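Kaewkla

A word list of Thai kitchen and market talk, with English glosses, collected by me, Samran Sangkhawat, mostly from my aunts and the people they argue with.

What's in the folder

You get one big table and a handful of small ones. The big one is entries.csv, and if you only want to look up what my family calls a thing, that's the only file you need. The rest is there because I can't leave well enough alone.

entries.csv has one row per word per sense. If a word means a kind of chopping and also the mood somebody is in when they chop that way, it gets two rows.

speakers.csv lists who I got each word from, by initials, plus where they grew up and which language they use at home. No full names, no birthdays, no addresses. Everybody in there said yes to being in there, and one aunt said yes twice, the second time to ask for different initials.

variants.csv is spellings. Oh boy, spellings. I'll get to that.

notes.txt is me rambling. You can skip it, though the part on fish sauce is pretty good if I may say so.

How it started

I moved to Irndale for work and found out I couldn't buy vegetables properly. I grew up hearing all these words and never once writing them down, and then I was standing at a stall trying to ask for the young, skinny kind of long bean and what came out was basically "the beans that are children." The woman laughed, corrected me, and I wrote her word on the back of my hand. That was entry one. It's still entry one, I never sorted the table by anything but the order I heard things in, and there's a column called heard_order so you can put it back if you sort it and regret it (I have regretted it).

After that I started calling home more, which everybody liked, and asking strange questions, which they put up with. Sombat Phuthong got pulled in when I found out he'd been keeping his own list for years in a school notebook, all sweets and snacks, with little prices next to them. He typed the whole thing up for me over one very hot April and we folded it in. His rows have "sp" in the source column. If a sweets entry is good, it's his, and if it's wrong, please tell him and not me! (Tell me too. I keep the file.)

Columns in entries.csv

id: a number. Numbers never get reused, so there are gaps where I deleted duplicates.

thai: the word in Thai script.

roman: my romanization. See below, and be kind.

gloss: short English meaning.

long_gloss: a longer one, sometimes way too long.

topic: one of 6 topics, which are cutting, cooking, tasting, buying and selling, sweets, and scolding. Scolding wasn't planned. It grew.

region: where the speaker says the word is from. This is what they told me. I didn't check it against a dictionary and a few of them would fight each other over it.

speaker: initials, matching speakers.csv.

source: ss for me, sp for Sombat.

sure: a number from 0 to 99 for how confident I am in the gloss. I wanted a percentage, then felt silly about ever writing 100 next to anything, so it stops at 99. Anything under 61 you should treat as a guess. Why 61? I had a cutoff of 60 and there was one word sitting right on it that I didn't trust one bit.

heard_order: the order I heard them in, like I said.

About the romanization

It isn't the official system, and it isn't any of the ones from language courses either. I wrote things the way my cousins and I used to text before our phones could do Thai script, then went back and made it sort of consistent. Long vowels are doubled. Tones aren't marked at all in the roman column, so if you need tones, go to the Thai script, where they live anyway. For "kaew" I use ae plus w, and I know some of you would spell it "kaeo", and those spellings are in variants.csv along with every other one I've seen on a menu.

Please don't send me a patch that changes the whole column to another system. Two people have. I'm very happy to add a second column next to mine if somebody wants to fill it in and stick with it past the letter K.

Things that are wrong or missing

Seafood is thin. My family is inland people and we just don't have the words. If yours is from the coast, I'd love a visit to your vocabulary.

The scolding rows are heavy on one speaker. You can probably guess it's the aunt with the initials.

Several herbs have glosses that are really another herb. Basil is the worst, because English has "basil" and then gives up, and I went back and forth on it all through January. For now the plain gloss says basil and the long gloss tells you which one.

There's no audio. I get asked for it plenty and I'd like to do it someday, but half my speakers go stiff and formal the second they know you're recording, and then you get the newsreader word in place of the kitchen word.
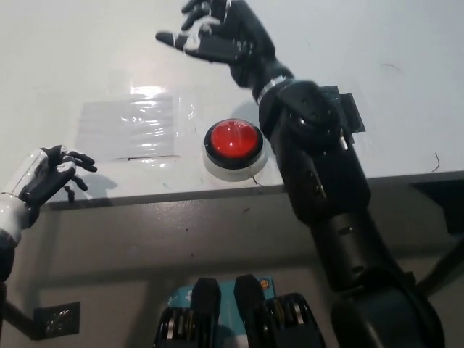 Can I use the list to make flashcards for a class?

Go ahead, print them, share them, change the glosses to suit your students. Just keep a line saying the words came from Kaewkla, and leave out speakers.csv, since a class doesn't need it.

Using it for other stuff

Same deal for apps, menus, cookbooks and so on. Credit the list, don't publish the speaker table by itself, and don't try to work out who anybody is. A friend in Jelcombe put some of the tasting words on tea towels, and those are hanging in my kitchen now, so tea towels are definitely allowed.

If you republish the table with changes, give it another name so people don't write to me about words I've never heard of.

Sending me words

Write the word in Thai script if you can, tell me what it means to you, and tell me where you heard it. A sentence somebody would really say is worth more to me than a neat definition. I add new ones in batches, usually late at night, so it may sit a while before it shows up. Words that clash with one I already have don't replace it, they go in as a new row with your region on it.

Still looking for the noise word for oil that's just starting to spit. My mother has one, Sombat's mother has a different one, and I can't spell either.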